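Speaker notes: Moving service tickets out of the inbox and into the CRM
Mirkus user meetup, 31 Jul 2019
Speaker: Filipa Patrício, Mendbridge

Slide 1. Title

Say name and job. I run the support systems at Mendbridge. We repair and maintain commercial kitchen equipment. Before this I was on the phones there for three years, so I used the old setup every day.

Talk is 25 minutes, questions after. Slides go up on the meetup page tonight.

Slide 2. How it used to work

One shared mailbox. Customers wrote to it, dispatchers read it, and whoever picked up a message dragged it into a folder with their own name on it. Job details were then typed into the CRM by hand, usually at the end of the shift.

Problems, briefly:
Two people would answer the same customer.
Account managers opened a customer record and saw no open jobs when there were four.
When someone was on vacation, their folder went on vacation too.

In January we had 1598 messages in the mailbox and 900 cases in the CRM. Some of the gap was replies and spam. We went through the rest by hand and found 367 messages that should have been a case and never became one. Pause on that number. It is the one that got us the budget.

Slide 3. What we wanted

Every incoming message either opens a case or attaches to one that exists. No retyping. The case sits under the right account, so sales can see it. Dispatch can reassign a case without asking an administrator.

We did not ask for a customer portal. Our customers are cooks and kitchen managers. They send an email from a phone and go back to work.

Slide 4. Matching the sender to an account

This took the longest. Mirkus matches on the full email address by default. That works if your contacts are clean. Ours were not.

What we ended up with is a rule in three passes. First, the exact address. Second, the domain, but only if the domain belongs to a single account. Third, a site code in the subject line or the body. The site code is the number on the sticker our technicians put on the machine.

If all three fail, the message goes to a queue called Unmatched and a dispatcher picks the account from a search box. The address is then saved as a contact, so the next message from that person matches on the first pass.

Mention free mail domains here. We have them on a block list for the second pass. The first version did not have the list, and for one afternoon every message from a free mail address was filed under a bakery.

Slide 5. Threading

Case number goes in the subject of every outgoing message, in square brackets. Replies are matched on that number first and on the message headers second.

Someone always asks why not headers only. Some of our customers reply by opening an old email from months back and writing about a new machine. So we also check the case status. If the case has been closed for more than 30 days, the reply opens a new case with a link to the old one.

Leonilde Barros wrote this part. She is in the room, technical questions to her.

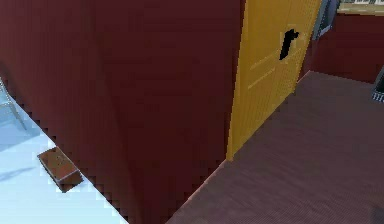 Maroon wall and yellow door, computer rendering.

Slide 6. Assignment

Round robin did not work for us. Dispatchers cover regions and know their technicians. We assign by the region on the account record, then by who is logged in. If the region has no one logged in, the case goes to the next region on a list that the dispatch lead can edit.

The list is a plain custom table with two columns. Amândio Bettencourt changes it himself when the shifts change. Before that he had to send me a request and wait.

Slide 7. Attachments

Keep short. Customers send photos of error codes. Large files are stored outside the CRM and linked on the case. Signature logos were being saved as attachments on every reply, so anything under a small size limit that is embedded in the message body is dropped. Check that limit against your own mail before you copy ours. Ours was too high at first and we lost a few cropped screenshots.

Slide 8. Moving the old mail

We did not import the whole mailbox. We took open jobs only, 700 messages, and left the rest searchable in the archive.

Do a dry run into a test copy. Turn off outgoing notifications before you do it. Then check again that they are off. In our dry run the auto-reply was still on in one template and Pretora, our biggest account, got a batch of "We have received your request" messages about jobs that were already finished. Celeste Torres on our account team called them the same day.

Slide 9. Training

Two sessions of an hour each, in groups of five or six. First session on reading and replying, second on merging and reassigning. People forgot how to merge within a week, so we put a one-page sheet next to each screen.

The shared mailbox stayed open, read-only, for one month. I would make that two weeks next time. A few people kept working from it and copying text across.

Slide 10. What still does not work well

Forwarded messages. If a restaurant owner forwards a note from the chef, the case is filed under the owner. This is right for the account but wrong for the contact.

Messages about two machines. They come in as one case and the dispatcher has to split it. Splitting copies the attachments to both cases.

Reporting on first response time. The auto-reply was counted as a response until the spring. Ignore any chart of ours from before that.

Slide 11. Next

Abílio Abreu is testing the link with the parts system from Mota, so that a case shows whether the part is in stock. No date yet. If asked, say it is in test with one region.

Slide 12. Questions

Put the contact address up and leave it on screen. If there is time, open the test system and show the Unmatched queue live. Login is on the card in the laptop bag.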